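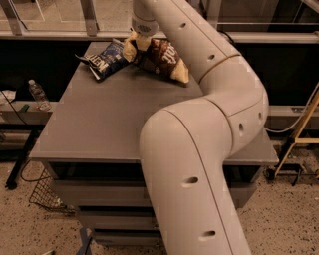
4 min read

Small Claims and the Security Deposit: A Conversation With a Tenant Attorney

Most disputes over a rental deposit never reach a judge. Those that do are often decided in a few minutes, on the strength of whatever papers the parties bring with them. The managing attorney of Sepúlveda, a firm that represents renters in Kandside and the surrounding county, spoke with us on a Tuesday morning about how such cases are prepared and where they tend to go wrong.

The attorney has handled deposit matters for 7 years and advises clients to start with the lease. "People come in with a strong sense that they were treated unfairly, and they may well be right," the attorney said. "My first question is what the lease says about cleaning, paint and notice. A good number of them have not read it since the day they signed."

The second question concerns the condition of the unit at move-in. Where a signed checklist exists, the firm treats it as the central piece of evidence. Where there is none, the attorney looks for dated messages to the landlord about repairs. "An email about a stained carpet, sent in the first week, is worth a great deal two years later," the attorney said.

One recent client, a former tenant at the Jernex apartments, had $800 withheld for repainting. The landlord's itemized statement listed a single line with no receipt attached. The firm sent a demand letter that quoted the lease, enclosed the checklist and gave a date for payment. The full sum was returned before a claim was filed.

"A demand letter should be short," the attorney said. "State the amount, state why it is owed, and say what you will do if it is not paid. I have seen letters that ran to several pages and never mentioned a figure."

Filing is generally left to the client. In Kandside the fee for a claim of this size is $38, and the winning party may ask to have it added to the judgment. The firm offers a fixed-price meeting before the hearing – usually less than an hour – in which the file is put in order and 3 copies of each document are prepared.

Asked about mediation, the attorney was supportive but cautious. Sessions are offered at the Redisel building on the morning of the hearing, and many cases settle there. "Read the agreement before you sign it. If it has no payment date, ask for one. The mediator will not be offended."

Deadlines and limits vary from state to state, and the attorney asked that readers check the rules of their own court before relying on anything said here.

We use cookies to improve your experience on this site. By continuing to browse, you accept our cookie policy.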